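4.2 Garments at rest

The laundry literature has a great deal to say about washing and rather little about what happens afterward. Albers and Ebrahimi divide the life of a household garment into four states (worn, soiled, clean, stored) and treat the passage between the last two as a formality. Anyone who has lived with other people will find this optimistic. In our Sedport households the passage from clean to stored could take nine days, and in one case it was still under way when the study ended in September.

We call the missing state "resting." A resting garment has left the dryer or the line but has not been folded, hung or put on. It lies on something. Of the 3,224 garment entries in the diaries, 885 were coded as resting at the time of entry, which makes it the second most common condition after "in the drawer" and well ahead of "on a person." The coding was done by Mazandarani and Rashti separately. Their disagreements were mostly over socks, and were settled by moving socks to an appendix.

Where garments rest is less random than it looks. Hard surfaces were used briefly and grudgingly: a kitchen table has to be given back by dinnertime. Upholstered surfaces were another matter. Participants described sofas, ottomans and padded benches as places where a shirt "isn't in the way," including in homes where the sofa had not been sat on by an adult for some time. Soft furniture seems to grant a kind of permission. One participant, asked why her sons' shirts were always on the couch and never on the chair beside it, replied that the chair was for people.

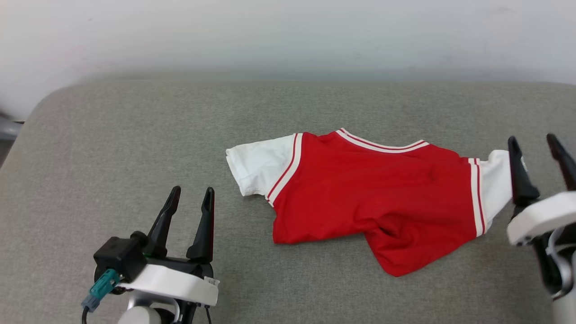

Shape matters as much as place. We had expected resting garments to fall into two groups, the folded and the heaped, and our first coding sheet offered only those boxes. It lasted one afternoon. Most single garments were neither. They had been put down with some intention, spread enough that a passerby could tell front from back, and then left with the hem bunched or a sleeve doubled under. Amini proposed the term "half-laid" for this condition, and we adopted it after failing to come up with anything more dignified.

Half-laid garments are of interest because their owners tended to regard them as nearly done. Asked to estimate the work remaining on a half-laid T-shirt, participants gave answers such as "one second" and "none, really." Asked to fold the same shirt while we watched, they generally began by picking it up by the shoulders and shaking it out, thereby discarding whatever progress had been made. The half-laid shirt had cost somebody effort and saved nobody any. We pointed this out in one interview and do not recommend doing so.

Sports shirts deserve a separate word. Jerseys and jersey-style T-shirts rested longer than plain ones of the same size, and parents offered two explanations. The first was that such shirts would be "needed again any minute," a forecast the diaries did not often support. The second was practical. A contrasting sleeve or a band of trim gives the folder a line to follow, and also a line to get wrong; a plain shirt folded slightly off center looks folded, while a trimmed one looks like an accident. Several participants admitted to leaving these for whoever in the house was fussier about it. In two households each adult named the other.

Figure 4. A half-laid garment: red jersey-style T-shirt with white sleeves, resting on a gray upholstered surface. Note the tucked and bunched hem.

We also tried to establish what finally ends a rest. The commonest answer was visitors. Next came the need to sit down, followed at some distance by a wish for tidiness. The Devadiga scale, which we had used to score tidiness at intake, predicted none of this — households at the top of the scale rested their garments as freely as the others, but did so in rooms with a door. Whether the same holds for the Pestotton sample, where homes are smaller and doors fewer, is taken up in Section 4.3.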